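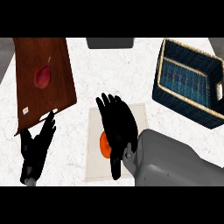 Gripper trials, update

The Gullach hand has now finished 429 simulated fruit pickups on the kitchen counter setup, using two arms. Ibsa Hailu ran the same task with the Carow two-finger gripper in April. The five-finger hand dropped fewer pears but was slower to let go over the basket -- most of the delay comes from the thumb. Oranges went well with both. We still have 11 runs to repeat with the new wrist settings, and the Purton controller gets its turn after that.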